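Skitgate Revises Chart Rules Ahead of Stirton Awards

Monday, February 8, 2021

Music chart compiler Skitgate has changed the way it weights streams, downloads and physical sales for the singles and album rankings used by the Stirton Awards. The new formula applies from the first chart week of the current eligibility period. Rankings published before then will stand.

Under the old system, a single's score combined streaming, downloads, physical sales and radio play, with radio contributing up to 30 percent of the total. Radio has now been capped at 9 percent. The difference moves to on-demand streaming from paid accounts. Streams from free, ad-supported accounts still count, but at a lower rate than before.

Album scoring changes less. Physical copies and full-album downloads keep their existing value. Track streams are converted into album units as before, but the most-streamed track on each album is now limited in how much it can contribute. Skitgate said the limit was designed to stop one hit single from carrying an otherwise little-played album into the upper part of the ranking. 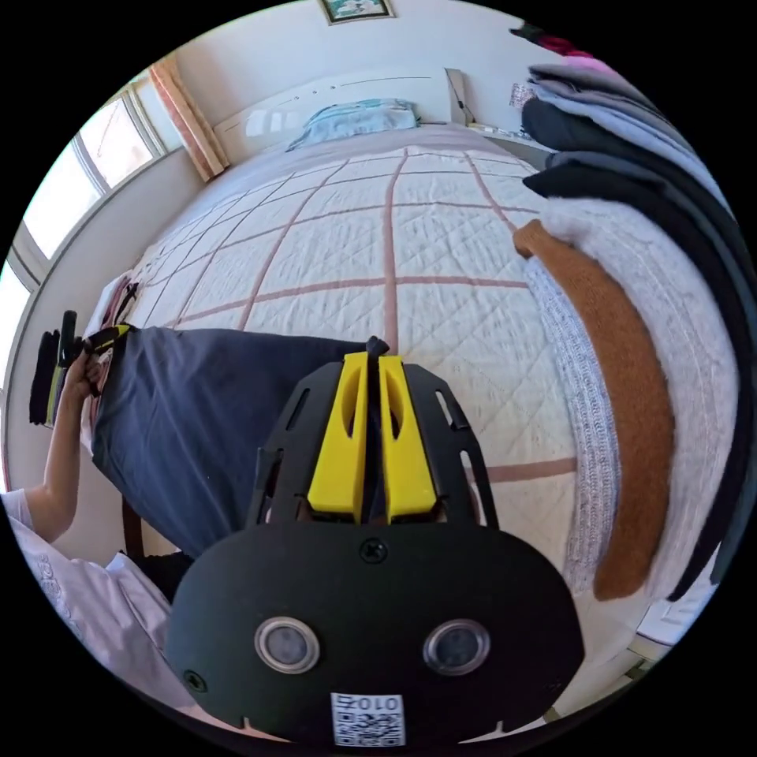

Paiva, whose second album finished just outside the nominations last year, said the cap on lead tracks was fair but came too late for acts that had already planned their releases around the old count. Several singles from the same album will now matter more, the label added, and small labels do not always have the budget to promote them one after another.

The label has asked for albums already on sale to be scored under the previous method until the end of their first chart run. Skitgate has declined. A split method would leave two sets of figures in the same table, it said, and would make week-to-week comparison unreliable.

The Stirton Awards use Skitgate data for the first round of selection in the single, album and group categories. The top 100 titles in each ranking go forward to a jury, which reduces them to a shortlist. Fan voting is handled separately through the Jodo app and is not affected by the new formula.

Jodo has made one change of its own. Each registered account may now cast 2 votes per day in the fan category, with unused votes expiring at midnight. In previous years votes could be saved and cast together on the last day, which slowed the app and delayed the final count. Accounts opened after voting begins will be able to view the running totals but not take part.

Bundled sales are also covered by the revised rules. A record sold together with a T-shirt or concert ticket will be counted only if the record is also offered separately and the buyer chooses the bundle at checkout. Pre-orders are credited to the week of shipment, as they were before. Deluxe editions are combined with the standard edition if they share more than half of their tracks.

Labels can request a recount of a weekly chart position within five working days of publication. Eligibility for this year's awards closes at the end of October.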